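Subject: Re: [favamley-kitchens] Sourdough starter gone quiet, bin it or not?

Hello all,

Long reply coming, so put the kettle on. I've been meaning to write since the first message went round and then the boiler packed up and I lost the best part of February to that. 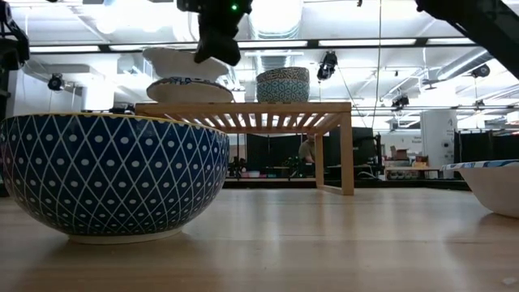
Anyway! Starters. For anyone who has only just joined the list, this is what I'm answering:

> Hi everyone, I've had a rye starter going since the autumn and it was
> lovely and lively up to Christmas. Now it just sits there. There's a
> thin grey liquid on top and it smells a bit like nail varnish. I feed
> it every couple of days when I remember. Do I throw it away and start
> again, or is it worth saving? Also, has anybody tried the strong
> white from Kelaso? The mill shop near us has stopped doing it and I
> don't want to order a big sack if it's no good.
>
> Thanks in advance, and sorry if this has been asked before.

It has been asked before, and I was probably the one asking, so please don't apologise.

Don't bin it. The grey liquid is only hooch and the nail varnish smell means it's hungry. Mine did exactly the same in my old flat, where the kitchen never got above freezing (slight exaggeration, but I did bake in a bobble hat). If you see pink or orange streaks, or anything fuzzy growing, that's another matter and out it goes, jar and all as far as I'm concerned. Grey and whiffy is fine.

What I'd do is pour the liquid off, scrape out nearly everything and keep a spoonful. I mean a proper mean little spoonful, 20 grams or so less than you think you need. Then feed it with the same weight of flour and water, twice a day, morning and night, and keep it somewhere warm. The top of the fridge worked for me until we got the new fridge, which doesn't give off any heat at all, very efficient, very annoying. Now it lives in the airing cupboard next to the pillowcases. The oven with only the light on is good too, but put a note on the door! I have preheated a starter once and I still feel bad about it.

It took mine the better part of a week to come round. For the first couple of days you'll think nothing is happening and you'll be tempted to chuck more and more flour at it. Just keep going. Use water that's warm on your wrist, like for a baby's bottle. I switched from plain white to half rye when mine was poorly and it perked up no end, so as yours is rye already you've got a head start there.

The other thing, and I say this kindly, is "every couple of days when I remember". If it's out on the side it wants feeding every day. If you know you're going to forget (I do, constantly) put it in the fridge and feed it once a week. Mine goes in after the weekend bake and comes out the night before I want it. I've left it for a month that way when we were away and it forgave me.

Now, flour. I've had two bags of the Kelaso strong white, and my feeling is that it's all right for tin loaves and a bit weak for anything you want to stand up by itself. My first round loaf spread out like a cowpat. Tasted lovely, mind. The second time I held back some of the water and it behaved a lot better, so it may just not be as thirsty as what I was used to. I wouldn't go straight in for a sack. Somebody on here used to split a sack between four households and I'd be up for that again if there's interest, I can do the driving as long as it's not during the school run.

While I'm going on, has anyone got the new Fiore bread tin, the long one with the lid? I've been looking at it for ages and can't decide whether I'd use the lid. My children would like square sandwiches, I'm told, because everybody else has square sandwiches. The old tin is fine but it's got a dent in one corner, so every loaf comes out with a little chin.

On the question from further down the digest about proving in the fridge overnight: yes, I do, nearly always. I shape it before bed, cover it with a shower cap (the free hotel kind, I have a drawer full) and bake it straight from cold. I find it much easier to score when it's cold. If yours sticks to the cloth, try rice flour. One bag lasts me the whole year and it doesn't soak in the way ordinary flour does.

And to whoever wanted the seeded crackers for using up discard, this is all I do: 300 g of discard, a good glug of olive oil, a big pinch of salt and whatever seeds are lurking at the back of the cupboard. Spread it on baking paper as thin as you can stand, thinner than that if possible, and give it ten minutes in a moderate oven. Score it into squares, then put it back until it's properly golden and snaps. If it bends, it wants longer. They keep in a tin for a week, in theory.

One bit of list business before I go. The recipe archive has moved to the Brostoteck page and a few of the old links are dead, including my hot cross buns, which is a shame with Easter coming up. I've still got them typed out, so if anyone wants them, shout and I'll post them to the list.

Do let us know how the starter gets on. And which flour you go for in the end, I'm nosy.

Right, school run.

All the best from a floury kitchen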